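Site Visit Report: Open Day at the Grellham Lab
Submitted by Buppha Jaidee

Our section went to the Grellham robotics open day in January to see how household robots are trained. I had expected robots. What we got first was a safety talk, then a hallway, then a second safety talk for the people who had been in the hallway.

Our guide was Sombat Prasertsri, who works on Irna, the lab's kitchen simulator. Irna is where an arm learns to deal with refrigerators without breaking a real one. He told us the team had run 940 fridge episodes that month and that 622 of them had ended in a way he was willing to discuss. The rest he called "informative."

The demo ran on a big screen with folding chairs in front of it. The simulated kitchen is very clean and has almost no food in it, so it was a fair model of my apartment. Each episode changes the groceries and where they sit. The arm gets an instruction, works out which shelf is meant, and goes in. Sombat said shelves are harder than they look, mostly on account of their edges.

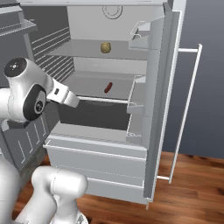 We were allowed to ask questions while it ran. I asked whether the real arm does as well as the simulated one, and he said "nearly," then looked at the floor for a while. Glass is apparently a sore subject, and so is anything that rolls.

I filled 2 pages with notes, one of which is legible. For the final project I would like to compare how the arm handles door bins and shelves, if Sombat answers my email.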